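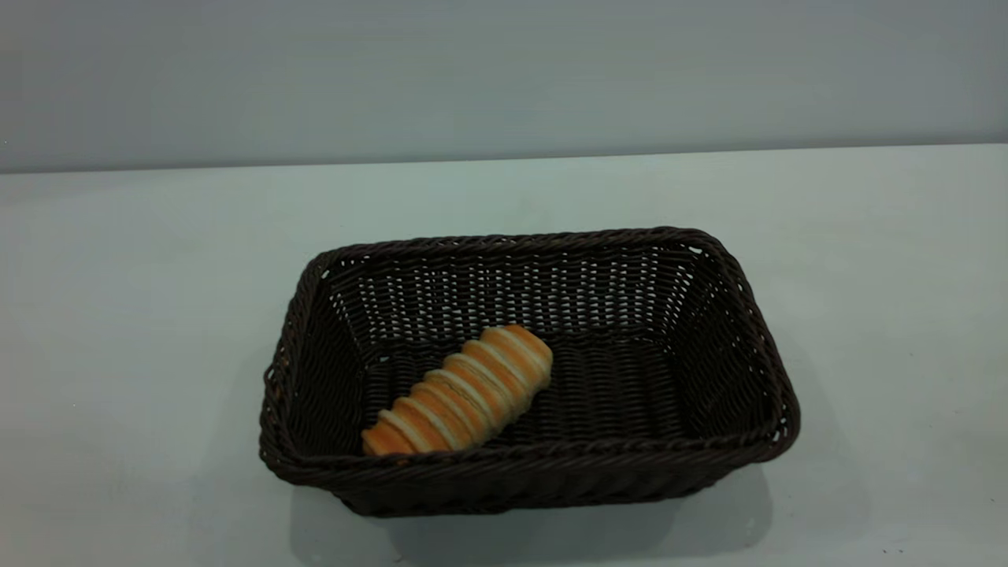 A spiral bread roll in a dark woven basket.

About Nallar

Nallar is an independent music site covering hip hop and R&B. We publish news, album reviews, interviews and a weekly list of new releases. Kirsty Baird and Henok Yimer started it in January as a mailing list for people who went to shows in Trelldale. The list had 172 readers when it moved to the web.

Most of our coverage is still about artists who have not signed to a label. We also write about the bigger names when there is a new record or a tour to report. If a story comes from social media, we link to the original post and say so. Rumors about an artist's family or health are left alone.

Who we are

Kirsty Baird — editor
Henok Yimer — reviews and the release list
Eilidh Laing — interviews
Calum Gillies — live shows, Trelldale and Gamness
Keir Gunn — website and advertising

All 5 of us have other jobs, so replies can take a few days.

Sending us music

Send a private streaming link and a short bio through the contact form. Please do not attach audio files. We have received nearly 1410 submissions and cannot review them all, but Henok listens to at least one track from each. We do not charge for reviews and do not accept payment for them. Paid posts are marked as advertising at the top.

Corrections

If we got a name, a date or a production credit wrong, tell us and we will fix it. Changes to a published story are noted at the bottom of the page.

Page last updated 12/12/2021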